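운눌리 마을 구술기록 사업 중간보고서
제출일: 2023-09-19
받는 곳: 곤돈(Gondon) 문화기금 지원사업 담당자님
보내는 사람: 마팔다 아후다(Mafalda Arruda), 언리(Unley) 이주기록모임

1. 보고의 범위

안녕하십니까. 지난 7월에 첫 번째 지원금을 받은 후 지금까지 한 일을 보고드립니다. 저희 사업은 옛 자리코(Jarico) 통조림 공장에서 일했던 이주노동자와 그 가족의 이야기를 녹음하고, 글로 옮기고, 작은 책과 온라인 목록으로 만드는 일입니다. 신청서에서 약속한 항목 순서대로 씁니다. 한국어 표현이 어색한 곳이 있으면 너그럽게 읽어 주시기 바랍니다.

2. 녹음

신청서의 목표는 녹음 60시간이었고, 이 목표는 다 채웠습니다. 다만 내용이 고르지 않습니다. 포장 작업반에 계셨던 분들의 이야기는 많은데, 보일러실과 운송 쪽은 아직 적습니다. 운송 쪽에 계셨던 분들은 다른 도시로 이사를 가신 경우가 많아서 전화로 먼저 인사를 드리고 있습니다. 전화 녹음은 음질이 나빠서 본 녹음으로 쓰지 않고, 직접 만나기 전의 준비로만 씁니다.

어르신들은 한 번에 오래 말씀하시는 것을 힘들어하십니다. 그래서 처음 계획한 두 시간짜리 면담을 한 시간으로 줄이고 횟수를 늘렸습니다. 교통비가 예산보다 더 나왔지만 통역비가 남아서 그 안에서 해결했습니다. 항목 변경 신청서는 따로 보내 드렸습니다.

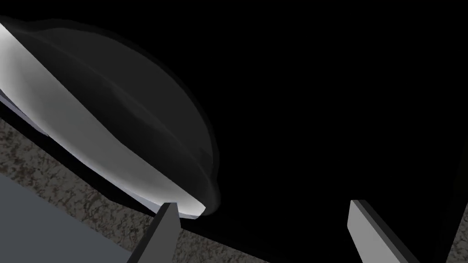
3. 글로 옮기기

녹취록은 지금까지 924쪽입니다. 말씀하신 그대로 옮기는 것을 원칙으로 하고, 사투리와 외국어가 섞인 말도 고치지 않습니다. 예를 들면 어떤 분은 "공장"이라는 말을 모국어와 한국어로 번갈아 쓰십니다. 처음에는 한 가지로 통일하려고 했는데, 다시 들어 보니 집에서 한 이야기와 일터에서 한 이야기에 따라 말이 달라지는 것 같아서 그대로 두었습니다.

검토는 두 단계로 합니다. 옮긴 사람이 녹음을 들으면서 한 번 보고, 다른 사람이 녹음 없이 글만 한 번 더 봅니다. 두 번째 검토가 많이 밀려 있습니다. 이 부분은 저의 일정 계산이 잘못되었습니다. 루마니아어가 섞인 녹음을 볼 수 있는 사람이 터너세(Tănase) 씨 한 분뿐인데, 이분의 근무 시간을 충분히 생각하지 못했습니다. 다음 기간에는 루마니아어 검토자를 한 명 더 구하려고 합니다.

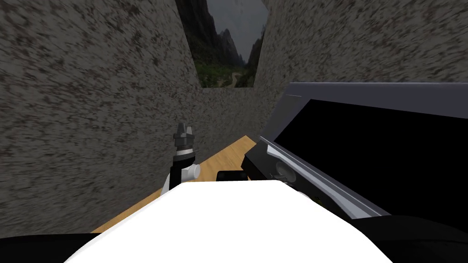 동의서도 다시 정리했습니다. 예전 양식에는 온라인 공개에 대한 문장이 하나뿐이어서, 책에는 싣고 싶지만 인터넷에는 올리고 싶지 않은 분이 고를 수 있는 칸이 없었습니다. 새 양식에서는 책, 온라인 목록, 소리 파일 공개를 따로 표시합니다. 이미 서명하신 분들께도 새 양식을 다시 드리고 있으며, 답이 오지 않은 녹음은 공개 목록에서 빼 두었습니다. 서명을 다시 받는 일을 귀찮아하시는 분도 계셨지만 설명을 들으신 후에는 대부분 이해해 주셨습니다.

4. 책과 온라인 목록

책은 200부를 찍을 계획이며 변경이 없습니다. 차례의 초안은 나왔고, 장을 나누는 방법에 대해서 아직 의견이 갈립니다. 연도 순서로 하면 읽기가 쉽지만 같은 사건이 여러 사람의 기억에서 다르게 나오는 것을 보여 주기 어렵습니다. 저는 장소별(기숙사, 식당, 버스 정류장)로 나누는 쪽을 제안했습니다.
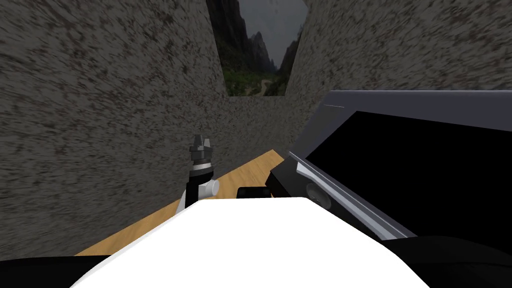 그림 3. 돌벽 사이의 좁은 통로와 그 너머의 산봉우리. 컴퓨터로 만든 화면.

온라인 목록은 검색 기능이 가장 늦습니다. 이름의 표기가 사람마다, 서류마다 달라서 한 분이 두 명으로 나오는 일이 있습니다. 본인이 원하는 표기를 대표 이름으로 하고 나머지는 다른 표기로 연결하고 있습니다. 시간이 걸리지만 나중에 가족이 찾을 때 꼭 필요한 작업입니다.

5. 예산

첫 번째 지원금 4000유로 중에서 가장 큰 지출은 녹취 작업비이고, 그다음이 교통비입니다. 인쇄비는 아직 쓰지 않았습니다. 영수증 사본과 지출표는 첨부 파일에 있습니다. 종이 영수증을 못 받은 버스 요금은 이용 내역서로 대신하였으니 이것으로 되는지 알려 주시면 감사하겠습니다.
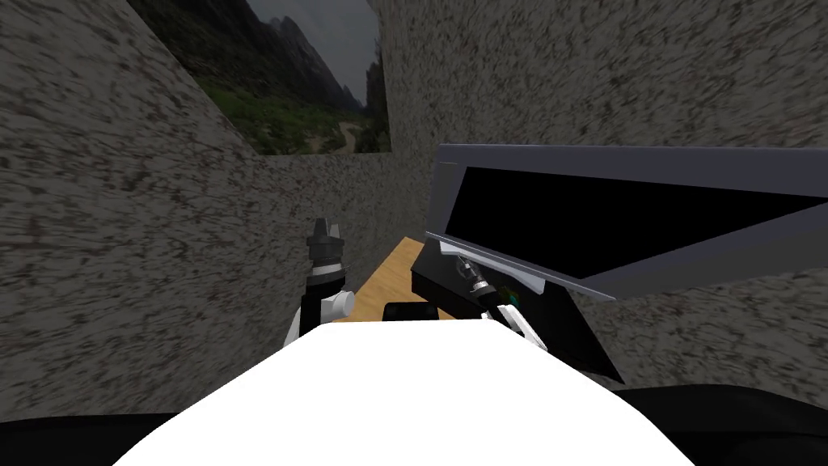

그림 4. 회색 벽과 나무 탁자 앞의 로봇 팔. 컴퓨터로 만든 화면.

6. 다음 기간의 일

- 보일러실과 운송 쪽 추가 면담
- 밀린 두 번째 검토 끝내기
- 새 동의서 회수
- 책의 장 구성 확정 및 인쇄소 견적 받기

두 번째 지원금의 지급 시기에 대해서 한 가지 부탁드립니다. 인쇄소는 계약할 때 절반을 먼저 내야 합니다. 지급이 인쇄 계약보다 늦어질 것 같으면 미리 알려 주십시오. 그러면 저희가 계약 날짜를 옮기겠습니다.

마팔다 아후다 드림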